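**Sorting small parts on a two-tier shelf – is it worth the bother?**

*Angelica Saludo, 2025-01-14*

I've been told I should lay out my small parts on open shelves before assembly and stop working out of bags. The shelf is bright yellow, which I'm told helps you see dark pieces. Maybe. I'm not convinced open boards beat a cheap box with dividers.

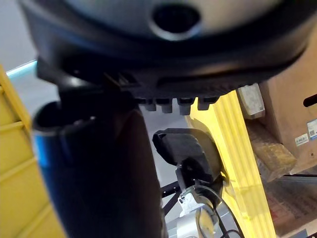
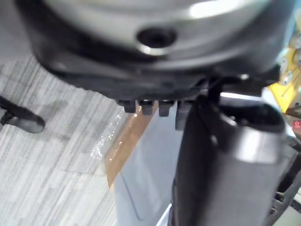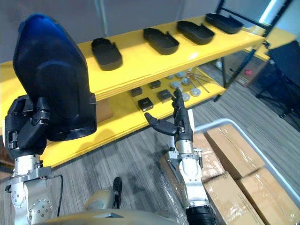
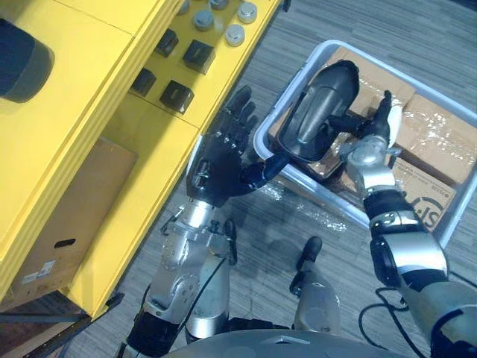 My doubts are mostly about the round metal pieces and the thin rods. Blocks stay where you put them. Rods don't, and a shelf with no lip seems like asking for trouble over carpet. I priced the Rondau divider boxes and a set of 40 is more than I want to spend, but I'd pay it if the shelf idea is nonsense. Has anyone stuck with open shelves for longer than a month?

**Trinidad Dela Peña**

Two years, so yes. But I don't buy the color argument. Any plain light board does the same job.

What helped me was keeping each kind of part in its own patch and putting the big pieces on the top tier. Blocks in a square, discs beside them, rods at the end in a shallow tray. Set out only what you need for one batch – mine is 40 at most – and leave the rest in its carton on the bottom. If you dump 100 discs on a board you've just made a bigger bag.

For the lip, tape a strip of foam along the front edge. It looks bad and it holds.

**Dritville**

Just get the boxes. I had shelves and was always on my hands and knees looking for rods. Striped carpet is the worst for that, too. Never tried the foam thing, can't see it lasting past April.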